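How to Find Out Who Owns the Royalties on an Old Song

Updated August. Skip to step 4 if you already have the writer names.

Get this question a lot, mostly from people who want to use a song in a short film or a wedding video business or whatever. Also from families. Grandpa wrote something in a band, it got played on the radio, is there money. Maybe! Usually small money. But the lookup is the same either way, so one page for both.

What you need before you start

Song title, exact spelling. Artist. Year if you have it. The record itself if there's one in the house, or at least a clear picture of the label. A notebook or a spreadsheet. An afternoon, more if the song is from before you were born.

Step 1. Figure out which royalties you mean

Every recorded song is two properties. First is the composition, words and music, the thing you could write on paper. Second is the recording, the actual sound on the tape. Different owners most of the time. The writer might own part of the first and zero of the second. A singer who didn't write the song may have no claim on the first at all, famous or not.

So when somebody tells you "the estate owns the song," ask which one. Write two headings in your notes, COMPOSITION and RECORDING, and never mix them. I mixed them on my first one and had to redo everything.

Step 2. Read the label

Old 45s and LPs give you most of it right there. Under the title, in small type in parentheses, are usually the writers. Somewhere near it, the publisher. On the rim or the back of the sleeve, look for a P in a circle, that's the recording, and a C in a circle, usually the artwork and text on the package. Copy all of it down, even the bits that look like nothing. Catalog number too.

The one I'll use as my example is a single on a little label called Edcombe. Catalog number 551. Writer credit just says "Turkmen," no first name, no dots. Publisher: Brinkmann Music. That was all I had.

Step 3. Search the performing rights databases

In the US the big ones are ASCAP and BMI, and they both have free public search. Start with title, then narrow by writer. Common titles bring up pages and pages of junk so don't panic, use the writer name. SESAC and GMR have their own lookups, check those if you strike out.

What you want off the result:
writer names, full
publisher names
the share each one has, if shown
the work ID
any contact listed for the publisher

My Edcombe song came up on the second try, under Tarık Türkmen. First try failed becuase I typed the name the way the label had it. Try every spelling. With accents, without, initials only, last name first, stage name.

Step 4. Check the shares add up

Some databases show shares out of 100, some split writer and publisher and count it another way. Read the help page for the one you're on. Either way the pieces should add up to the whole. If they don't, somebody is missing, or a co-writer belongs to another society. Mine showed the publisher side with a hole of 40. Turned out a second publisher, Fema, was registered elsewhere. Two emails to sort out.

Don't guess who the hole belongs to. Write "unknown" and move on.

Step 5. Follow the publisher

This is the slow part. Small publishers get bought. Then the buyer gets bought. The name on the label may have been dead for decades, but the catalog is still alive in somebody's computer. Search the old publisher name plus "catalog" plus "acquired." Look in old trade magazines, lots are scanned now. The current administrator's name in the database is your best lead, even when it means nothing to you.

Owner and administrator aren't the same. The administrator collects the money and signs the licenses for a cut. The owner owns. For a license you talk to the administrator. For a family claim you want both.

In my case Brinkmann is still the owner and Turkgate does the admin. Their licensing desk answered on a Sunday, go figure.

Step 6. Copyright office records

Free to search online for newer stuff, and a lot of the older card catalog is scanned too. Look for the original registration, then for renewals, then for transfers. Older US songs had to be renewed or they dropped out, so the renewal matters a lot. Transfers tell you who sold what to who. Not everything gets recorded, so no record doesn't mean no sale.

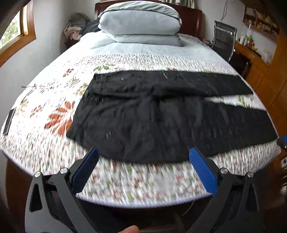
Print or save each page as you find it, with the search words you used. Sites get redesigned and you won't find it twice. I keep one folder per song, composition stuff in one half, recording stuff in the other.

Step 7. Now the recording

Different hunt. Start with the P line on the label, then look the track up on a streaming service and open the credits. The P line there is who says they control it today. Compare with the old one. If the names are different, search for the sale in between. SoundExchange also has a public search by recording, good for the ISRC code, which you should write down.

If the song was never reissued and isn't streaming anywhere, you're down to the label's old owners, or whoever has the tapes. Having the tapes isn't the same as having the rights, by the way. People get in fights over this one.

Step 8. If the writer has died

Royalties go on after death. They go wherever the will or state law sends them, or into a trust, or to whoever bought them while the writer was alive. Probate files are mostly public, ask at the county court where the person lived. You want the inventory and the final distribution. Small copy fee usually.

Families: the societies have a form for heirs. You will need the death certificate and something from the court that shows you are the right person. Call first and ask for the current list. Also ask if there's unpaid money sitting there, they won't always bring it up.

And read about termination rights before you sign anything with anyone. Writers, and some heirs, can get US rights back after a long stretch of years, but the notice windows are strict. This is where I'd pay a lawyer for an hour.

Step 9. Write to them

Keep it short. Title, writers, work ID, ISRC if it's about the recording, what you want, where you'll use it, your deadline. One song per email. Bigger places have a web form and will ignore you unless you use it.

Give it 4 weeks, then nudge. Then nudge again. No reply is not a yes. Don't put the film up and hope.

Stuff people get wrong

Buying the record or the sheet music gives you no rights in the song.
The name and face of a singer are a seperate thing, different owners again sometimes, different law depending on the state.
"Under 30 seconds is fine" is made up.
A cover version still needs the composition side cleared if it goes in a video.
Fan sites are OK for leads, bad for proof.

Comments are open if you're stuck. Put the title and the writer in the first line please, and what you've already searched.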